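What a Second Robot Arm Really Costs

When a small firm prices its first pair of robot arms, the quote usually covers the arms and little else. Everything between the arm and the work gets bought later, often in a hurry.
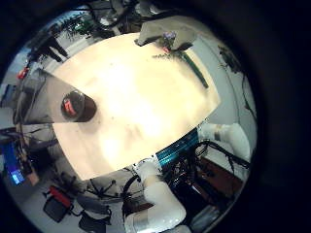
Start with the bench, then the arm

Bramer, a contract packing and sorting firm in Brarkau, spent seven months planning its first bench with two arms. The original budget had one line for hardware. By June it had 176 lines, and the arms were only two of them.

The growth came from ordinary items. Cable sleeves, spare finger pads, tape, power strips, a table that could take the weight without rocking. None of these is expensive alone. Together they cost Bramer more than the second gripper did.

The planning team now begins with the tabletop. They mark out the reach of each arm in masking tape, put the parts where they would sit during a shift, and walk around the result. Reach on a data sheet is measured to the wrist flange, and a cup or a tray at the far edge of the table may be out of range once the gripper is tilted.

Budget for cables

Cables are the item most first-time buyers leave out. Every arm needs power and a signal line, a gripper adds another, and a wrist camera adds one more. With arms working side by side, the loops between them take up space that the floor plan showed as free.

Meinecke, which builds benches to order, charges for cable routing as a separate item. Some customers strike it out to save money. Meinecke's advice is to keep it and cut something else, such as the upgraded control cabinet. A snagged cable stops the whole bench, and a replacement harness can take three weeks to arrive.

What a wrist camera can and can't replace

A small wide-angle camera at the wrist takes in most of a table at once, along with the chairs, the screens and a good part of the room. That makes it useful for setup and for checking where things have been left. The price is distortion. A flat table bows outward in the view, and an object near the edge looks smaller than it is.

Buyers who need accurate positions should plan for calibration time or for a second, fixed camera. Uvell, a dealer in used automation equipment, lists the wrist camera and its mount separately, and the mount is often the part that is missing.

Fingers deserve a line of their own too. The same pair has to hold a round cup in one job and a thin stick in the next, and few standard fingers do both well. Bramer bought two sets and kept one on the shelf.

Leave some money unspent

Bramer held back part of its budget until the bench had been running for a full quarter – a decision the accounts office disliked at first. Most of that money went to a wider table and longer sleeves. The rest is set aside for service, which starts in the second year and is billed per arm.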